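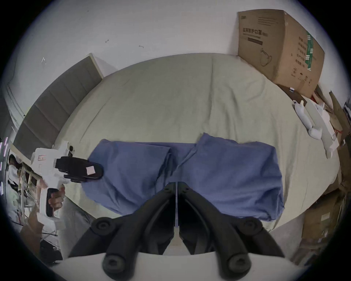

Bedding: fitted sheets on upholstered beds

Several readers asked about sheet fit after the August linen order from Lutard. The notes below apply to the flat-base beds with padded headboards supplied by Balteo to the Polevville apartments.

Measure mattress depth at the side seam, with the mattress bare. Padded covers add depth and should be measured in place if they stay on under the sheet. The sheet pocket should exceed the total by at least 40 mm. A shorter pocket will hold at first and then ride up at the corners.

Fit the two headboard corners first. Pull the mattress away from the panels by a hand's width, seat both corners, then push it back. Dragging the sheet down between mattress and upholstery wears the fabric at the panel seams. The foot corners go on last, diagonally opposite one another.

Fold lines in a new sheet are set by the packing press. One wash at 40 degrees Celsius and a short tumble will remove most of them. Iron the remainder on the bed only if the mattress cover is rated for it. Smooth wrinkles outward from the center.

Colored top cloths should be washed separately from pale sheets for the first two cycles. Blues from the current Lutard range have released dye onto light green in our own laundry.

Keep cartons and flattened packaging off the mattress once the sheet is on. Corrugated edges snag a fine weave, and board dust shows on pale fabric.

The Hendricks stockroom holds 481 fitted sheets in the two larger sizes. Requests should quote mattress width, length and measured depth.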